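Search this site Search Go

Print this page | E-mail this page

Wine Studies, Module 2: Fermentation and the Work of the Cellar
Handout for the March group. Teacher: Demetrio Vidal

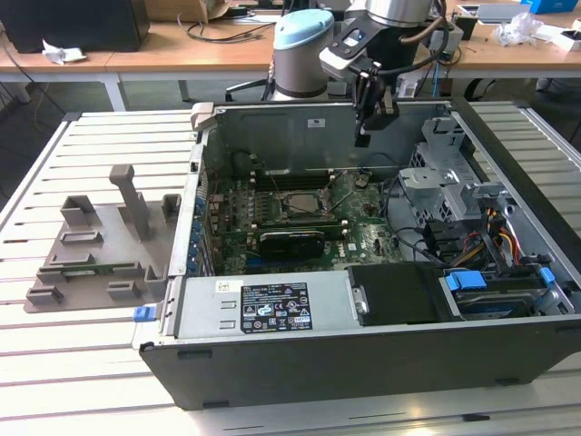
Before the harvest arrives

In the first lecture we spoke about the vineyard. Now we go inside the cellar. Please read these notes before the tasting and bring them with you, as I will not repeat the definitions.

A small cellar must decide early how much fruit it can receive in one day. The example we use in this module is the Sala cellar, where Amparo Valderrama makes white and red wine from her own grapes and from two neighbours. Her press takes 756 kilos of whole bunches in one load. If more fruit comes, it must wait in the cold room, and the picking of the next plot is moved to the following morning.

White wine

The grapes are pressed soon after they arrive. The juice rests overnight in a cool tank so that the heavy solids fall to the bottom. This is called settling. The clear juice is then moved to another tank and the fermentation begins, with added yeast or with the yeast that is already in the cellar.

Temperature is the main decision. A cool fermentation is slow and keeps more of the fresh fruit smell. If it is too cold, the yeast can stop before the sugar is finished, and to start it again is difficult work. Students often ask me which temperature is correct. It depends on the grape, on the yeast and on the style which is wanted, so please do not write one number in the examination without explaining it.

Red wine

With red wine the skins stay in the tank, because most of the colour and the tannin come from them. The gas pushes the skins to the top, where they make a thick cap. The cap must be kept moist. There are two common ways:

- Punching down. The cap is pushed into the wine with a tool or by hand. It is gentle, but slow in a large tank.
- Pumping over. Wine is taken from the bottom and poured over the cap. It gives more air to the yeast.

At Sala both are used. Amparo punches down in the first days and pumps over later, once a day, until she is satisfied with the taste. Jairo Ñahui, who taught this module before me, preferred only punching down, and his old notes are still in the library if you want to compare.

The second change

After the sugar is finished, many red wines and certain white wines pass through the malolactic conversion. Bacteria change the malic acid, which is sharp, into lactic acid, which is softer. A little gas is released. The winemaker can allow it, or prevent it with cold, with sulphur dioxide or with fine filtration.

Calculation for practice

The last red of the cellar filled 2592 bottles, packed in cases of six. How many cases is it? How many litres, if each bottle holds 75 centilitres? Write the steps also, not only the result.

Reading and tasting sheet

Read the chapter on yeast in the course book. The tasting is in room 305. Please do not wear perfume. Ekkachai Saengthong has the blank tasting sheets, and you should return them to him at the end with your name on each one.

Filed under: Course Notes, Winemaking, Level 2

Print this page | E-mail this page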